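Chapter 2
Before the Guests Arrive: Booking and Preparing Live Entertainment

After this chapter you should be able to read a booking request from a client, ask for the missing information, and write a simple running order for the evening.

When Ngân Mạc opened her small agency in Kutwood, she had one page of paper for each booking. It had the name of the client, the date and the fee. In January she sent a close-up magician to a company dinner for 400 people. The magician was good, but his tricks were made for a table of eight, and most of the guests never saw him. The client was polite about it and did not book again.

The mistake in this story was made on the telephone, long before the dinner. The client asked for "some magic" and the agency said yes. An agent has to find out what the client wants the guests to do: sit and watch, walk and talk, or take part. Each of these needs a different kind of performer, and also a different room.

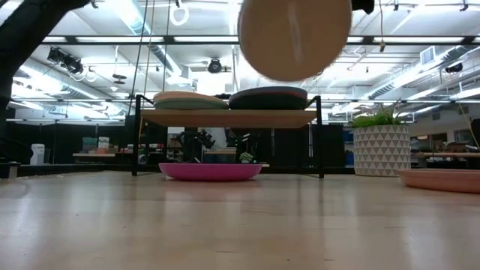
Figure 2.1 A low two-tier shelf with a light wooden top board and a black metal frame.

The room is the second subject of this chapter. A singer can work in a corner, if there is power close by. A juggler needs height, and a comedian needs quiet -- a bar that stays open during the act is a common cause of complaints. Ask the venue for a floor plan, and ask who will be there to open the doors.

We will follow two bookings through the chapter. The first is a wedding at the Ruritz Hotel, arranged by Diễm Lã, where the music must stop for the speeches and start again after them. The second is a town festival in Fekarance with 4000 visitors, where Hưng Lò has to place the acts so that one does not disturb the other.

Key words for this chapter: rider, running order, set, get-in, deposit.

Before you read on, think of a show you attended as a guest. Write down when it started, how long you waited, and at what moment you first looked at the clock. Keep this note, as you will need it in Section 2.2.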